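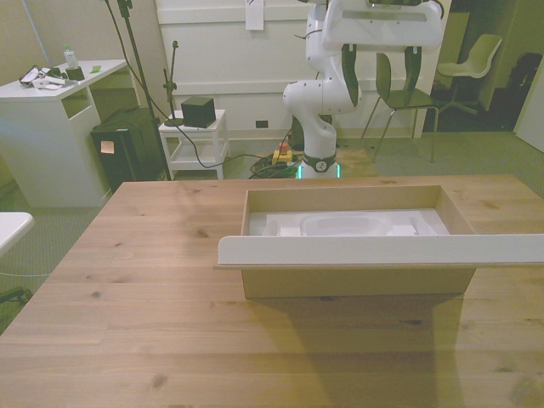 A robotic arm behind the worktable, with its yellow emergency stop box on the floor beside the base.

The stop button should be on the table

Alun Meredith

In January an arm at the Wirkthorpe packing trial pushed a carton lid down onto a foam insert and kept pushing. The operator saw it straight away. She then had to get around the table, bend down and find the stop box among the cables. By the time she hit the button the insert was crushed and the gripper mount had cracked.

No one was hurt. The repair bill was $2,855, and the trial lost a week while Veltik shipped the part. The incident report blamed a bad force limit in the software, and that limit has been fixed.

I don't think the report went far enough. Software limits will be wrong again. The log from that trial lists 212 stops over 2,000 cycles, most of them minor, and in every one a person had to reach a button. Where the button sits is a safety decision, and at Wirkthorpe it had been left to whoever ran the cables.

Rhys McAlister, who managed the trial, told me the box was on the floor to keep the work surface clear. I understand that. A carton and its lid take up a lot of room. But a bracket for the table edge costs $60, and it puts the button at hand height on the side where people stand.

Labs and small shops should fit one before the first run. They should also make every new operator press it, from their normal working position, while the arm is moving slowly. If they have to look for it, move it.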